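Shaohua Fu
19 de agosto de 2022

1/ Hilo sobre cómo pasé un mes enseñando a agarrar macetas a una política que ya sabía agarrar macetas, solo que las agarraba mal. Va largo. Silenciadme sin rencor.

2/ El punto de partida: en Drudport recogemos demostraciones con pinza de mano. Una persona coge la pinza, hace la tarea, la cámara va montada encima y de ahí sale todo: imagen, trayectoria, apertura de los dedos. Sin robot de por medio hasta el día de la evaluación, que es cuando uno se arrepiente de las cosas.

3/ La pregunta era modesta. Si entrenas con objetos rígidos y aburridos (tazas, cajas, botes), ¿qué pasa cuando el objeto tiene follaje? Las hojas tapan media imagen, y además se mueven cuando te mueves tú, que es una grosería.

4/ Respuesta corta: la política se iba a por las hojas. Con una convicción que ya quisiera yo para mis revisiones de artículos.

5/ Primer conjunto: 300 demostraciones, todas sin plantas. En evaluación, 118 intentos con plantas artificiales en maceta. Éxitos: 39. Cuento como éxito levantar la maceta por el cuerpo y dejarla de pie en la marca. Arrancar una hoja y depositarla con mucho mimo en la marca no cuenta, aunque hubo debate.

6/ Lo primero que probamos fue lo que prueba todo el mundo: más datos de lo mismo. Pasamos a 600 demostraciones, otra vez sin plantas. Mejoraron las tazas. Enhorabuena a las tazas.

7/ Zieliński, nuestro banco de pruebas (se llama así por la calle donde estaba el primer laboratorio, no preguntéis), permite repetir la misma posición inicial cuantas veces quieras. Gracias a eso vimos que el fallo no era aleatorio: la pinza se desviaba hacia la hoja más larga. Girabas la maceta y el error giraba con ella, tan contento.

8/ Así que cambiamos el protocolo de recogida. Tres reglas nuevas, todas para quien lleva la pinza:
– entrar bajo, con los dedos a la altura de la maceta
– cerrar a los dos lados del tiesto, nunca por encima del borde
– girar la planta entre una demostración y la siguiente

9/ La tercera regla es la que más se olvida. Lo sé porque el que más la olvidaba era yo, y porque Flumard, el script que revisa las grabaciones, me mandaba un aviso cada vez. Lo escribí yo también. Cría scripts.

10/ Hay una parte incómoda. Con la planta bien agarrada, las hojas siguen ocupando el centro de la imagen durante todo el transporte, y el objetivo de ojo de pez las hace parecer todavía más protagonistas. La política tiene que colocar la maceta en un sitio que apenas ve. A mí también me costaba, y eso que yo tengo cuello.

11/ Probamos a recortar la parte superior de la imagen en el entrenamiento. Mala idea: se pierde la referencia de paredes y techo, que por lo visto le servía para orientarse. Recorte descartado, dos semanas de agosto descartadas con él.

12/ Lo que sí ayudó fue mezclar. Un poco de planta en el conjunto cambia mucho el acercamiento: deja de perseguir hojas y busca el tiesto. La colocación mejora menos. No voy a dar aquí la cifra final, que faltan las repeticiones con la segunda semilla y ya me he comido mis palabras en público una vez este año.

13/ Otra cosa que no esperaba: las demostraciones lentas empeoran el resultado. Los compañeros más cuidadosos se paraban justo antes de cerrar los dedos, y la política aprendió a pararse también. Se quedaba delante de la maceta, meditando. Ahora pedimos un movimiento continuo y, a los perfeccionistas, que respiren antes de empezar.

14/ Limitaciones, antes de que me las digáis: plantas artificiales, tiestos lisos, interior con luz decente. Una planta de verdad pesa distinto, suelta tierra y se muere en el despacho de alguien. Fomura, el conjunto que publicaremos, llevará todo esto en la ficha.

15/ El agarre que pedimos ahora, con una de las plantas de la serie. Los dos dedos contra la maceta blanca, uno por cada lado, y las hojas a su aire:

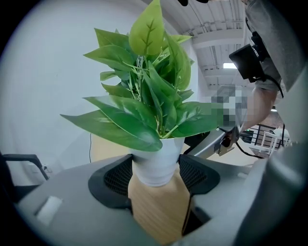 16/ Preguntas que ya me han llegado

Que si vale para flores cortadas: ni idea, no hay tiesto que agarrar. Que si el código estará abierto: sí, cuando quite los comentarios en los que insulto a un ficus. Que si las almohadillas de los dedos importan: sospecho que mucho, pero solo hemos usado un tipo, así que es una sospecha sin tabla.

17/ Si alguien tiene evaluaciones con objetos que tapen la cámara durante el transporte (bolsas, ropa, lo que sea), que me escriba. Cambio datos por datos. La semana que viene seguimos con la segunda semilla.

Contacto: mensajes directos abiertos | © 2022 Shaohua Fu | Volver arriba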